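Can a Robot Do Your Chores Yet?

A reading for young scientists from the Weter Museum of Everyday Technology
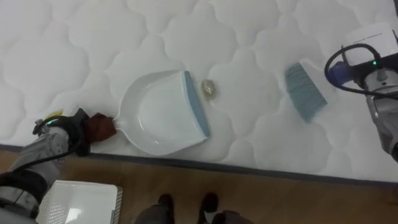

A dustpan, a brush and one small piece of litter on a quilted mattress. The robot's left gripper holds the dustpan by its handle.

Most families have a list of chores. Someone sweeps, someone folds, and someone takes out the trash. For many years, people have wondered whether a machine could take over that list. The short answer is that machines can do parts of it. The longer answer is more interesting, and it begins with a very small job.

A small job with many steps

Think about the last time you swept up a crumpled wrapper. You probably did it in a few seconds and thought about something else while you worked. Your eyes and hands took care of the details.

A robot must have every one of those details worked out. First, it has to find the litter. A white sock on a dark rug is easy to find. A shiny, see-through scrap is harder, because light passes through some parts of it and bounces off others. The robot's camera may see the color of whatever is underneath.

Next, the robot has to hold two tools at the same time. The dustpan must stay low and flat. The brush must come in from the other side, touch the surface, and push toward the pan. If the brush is too high, it passes over the litter. If it is too low, the bristles bend and drag. If the pan tips back, its front edge lifts and the litter slides underneath.

Then there is the surface itself. A kitchen floor is hard and level. A quilted mattress is puffy, with dips along the stitching where a small object can settle. It also sinks when something presses on it. A movement that works well on tile may not work on a bed.

Last of all, the robot has to check its work. Is the litter in the pan? Did it roll away? People glance down and know. For a machine, checking is a separate task that has to be learned.

What machines already do well

Some chores have been done by machines for a long time. A washing machine fills with water, turns the clothes, and drains. A dishwasher sprays and rinses. These machines do not look like the robots in movies, but they save families many hours of work.

They succeed for a good reason. Everything happens inside a closed box. The washing machine never has to find the laundry or decide whether a sweater is inside out. A person does that part.

Robot vacuum cleaners go one step further. They leave the box and travel around a room. They can follow walls, turn at table legs, and return to a charging stand. Even so, they do one kind of work on one kind of surface, and a stray shoelace can bring them to a stop.

Factories and warehouses use robot arms that lift, weld, and paint. Many of these arms repeat the same motion all day. The parts arrive in the same place each time, facing the same way. Your bedroom is not arranged like that, and it probably looks different today than it did yesterday.

Why hands are hard to copy

Embla Granström teaches the robotics workshops at the museum. She begins each one by asking students to put on thick winter mittens and pick up a paper clip.

"They drop it, and then they squeeze harder, and then they drop it again," she says. "After a few minutes they start to understand what a gripper is up against."

Your fingertips can feel whether something is smooth or rough, soft or stiff, and whether it is starting to slip. When it slips, you tighten your grip before you have time to think about it. Many robot grippers have only two fingers. Some have no sense of touch at all and depend mostly on cameras.

Engineers have several ways to help. They may choose a tool with a handle that is easy to grasp. They may add a softer covering to a gripper, so that a smooth handle is less likely to turn. They may also place cameras near the robot's wrists for a closer view of the work.

How a robot learns to sweep

In the past, a robot's movements were usually written out as a list of exact instructions. That method is still used, and it works well when nothing changes. It works poorly when the wrapper lands in a new spot every time.

Many robots are now taught by showing. A person guides the robot's arms through the chore while a computer records what the cameras see and how each joint moves. Then the chore is done again with the wrapper a little to the left, or with the brush at a different angle. The computer looks for patterns in all of these recordings.

How many turns does it take? Students in the museum's Tustano program studied this question in March. They taught a small tabletop arm to push a paper ball into a tray. After 12 practice turns, the arm mostly pushed the air beside the ball. After 500, it reached the ball but often missed the tray. After 1,000, it could do the job on a bare table. Then Jelle Van Dijk, one of the students, laid a bath towel over the table, and the arm had trouble all over again.

Learning that carries over from one place to another is called generalizing. People are very good at it. If you can sweep a kitchen, you can sweep a porch. For robots, generalizing is one of the biggest problems still to be solved.

What about speed and safety?

A robot may take much longer than you would to do a simple chore. Engineers often keep it slow on purpose. An arm that moves slowly is easier to stop, and a mistake at low speed does less harm.

Safety matters even more at home than in a factory. A factory robot may work behind a fence. A home robot would share space with grandparents, toddlers, and pets. It would need to notice a hand reaching in and stop in time. It would also need a stop button that anyone in the family could reach.

Privacy is part of the discussion as well. A robot that uses cameras to clean a bedroom is also looking at the bedroom. Families should be able to find out what is recorded, where it is kept, and how to erase it.

So, can they do chores yet?

Machines can do certain chores very well when the job stays the same. Robots with arms can do some simple tidying tasks, especially in places where they have practiced. A robot that can walk into any home and clean any room as well as a careful person does is still a goal for the future.

Solveig Westerberg, who directs the museum's education office, is often asked by visitors when that day will come. She does not give a date. She suggests that they watch for small signs of progress — a robot that works in a room it has never seen, or one that notices its own mistake and tries again.

Words to know

Gripper: the part of a robot that holds things, much as a hand does.
Joint: a place where a robot arm can bend or turn.
Sensor: a part that measures something, such as light, distance, or pressure.
Generalize: to use what was learned in one place to do a job in another.

Try it at home

You will need a dustpan, a hand brush, a crumpled candy wrapper, and a partner. Ask an adult which bed or blanket you may use.

Place the wrapper on a hard floor. Close your eyes and hold the dustpan in one hand and the brush in the other. Your partner is the programmer and may speak only in short commands, such as "brush left" or "pan down." Do exactly what the commands say and nothing more.

When the wrapper is in the pan, trade places. Then play 2 more rounds on the bed or blanket. Write down which commands had to change, and bring your notes to the Bakke Room at the museum, where they can be pinned to the visitors' wall.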